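Packing firm staff teach four-fingered robot hand by remote control
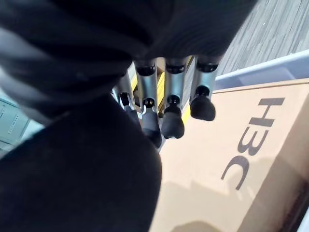 Staff at the Workdale packing plant have started showing a robot how to handle cardboard boxes by guiding it themselves, one attempt at a time.

The trial is run by Skollex, which supplies the robot hand and the control gear. An operator wears a glove and moves their own fingers, and the hand copies them. Each attempt is recorded along with the view from a small camera at the wrist. The recordings are then used to train the software that will later try the job without help.

By Saturday, August 29, 2026, the team had saved 344 attempts. Another 20 were thrown out because the glove had slipped or the operator had stopped halfway through.

Solveig Dahlgren, who manages the project for Skollex, said boxes were harder than they looked.

"A person feels the card give a little and eases off," she said. "The operator can't feel that through the glove, so they have to go by what they see. The first week was slow."

The plant tried a different method in March. Workers took hold of the arm and pushed it through the movement by hand. That worked for reaching and lifting, but it was awkward to place the fingers while also holding up the arm, and most people needed a second pair of hands. The remote set-up replaced it at the start of summer.

Eleven staff have been trained as operators, all of them from the packing floor. They work in short turns and go back to their normal jobs afterwards. Gunārs Žukauskas, a shift leader, said he had expected younger colleagues to pick it up fastest.

"Elīna Rätsep was the best of us by a long way and she has been here longer than I have," he said. "She moves slowly and she doesn't correct herself. Apparently that is what the software likes."

Rätsep said her arm ached after her first turns and that she now rests her elbow on a cushion.

The union branch has asked for a written promise that no packing jobs will go as a result of the trial. Zerrin Çınar, the branch secretary, said talks with the plant were friendly but not finished. She also wants operators to be paid a higher rate for the hours they spend in the glove.

Workdale said it would reply to both points next month.

The current round covers picking up a closed box and setting it down again. Opening flaps and handling soft packaging will follow if the results are good enough, Dahlgren said. The trial has three months left to run.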